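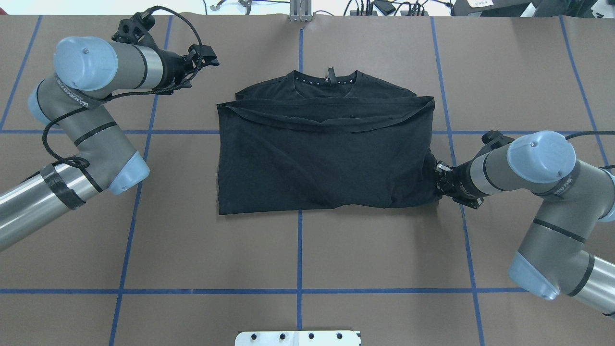

Mahnaz Daneshvar asked whether the price quoted for the Drura folding package covered training for the evening staff or the equipment alone. The Chair replied that the written offer from Halside covered both, with training limited to 16 hours. Ms. Daneshvar requested that the limit be noted.

Minutes of the Equipment Review Meeting, Unholm Garment Services
Held 12/31/24

1. Minutes of the previous meeting
Approved without change.

2. Drura two-arm folding package
The meeting considered the offer in detail. The package consists of two arms with grippers, the control software and a service plan. The monthly rental is $2,473, with a minimum term of 48 months.

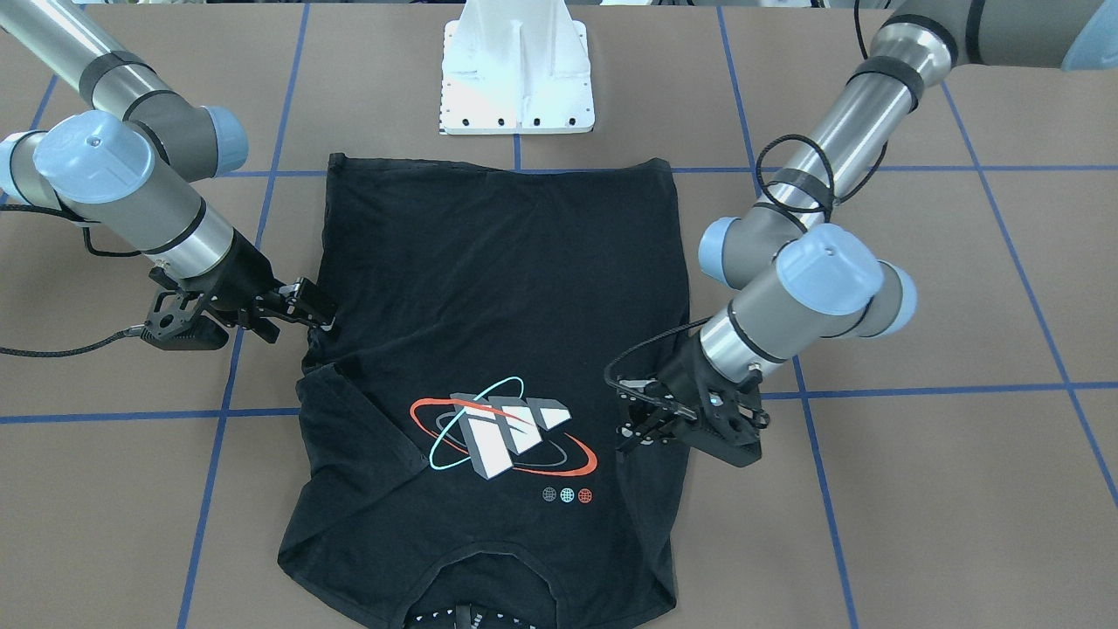

Gemma Sedgwick
Recording Secretary

Members discussed the handling of T-shirts, which make up most of the folding work at the Ahmadpour site. It was noted that the offer does not state a folding rate for printed shirts. The supplier had given a figure of 92 percent for acceptable folds on plain cotton, but had not said how a fold was judged. Members agreed that the figure could not be relied on until the method was supplied in writing.

Ms. Daneshvar asked that replacement gripper fingers be priced separately from the service plan. Agreed.

RESOLVED: That the decision on the rental be deferred, and that Halside be asked for its test method, a parts price list and a shorter minimum term.

3. Floor space at Ahmadpour
Deferred to the June meeting.

There being no further business, the meeting was adjourned.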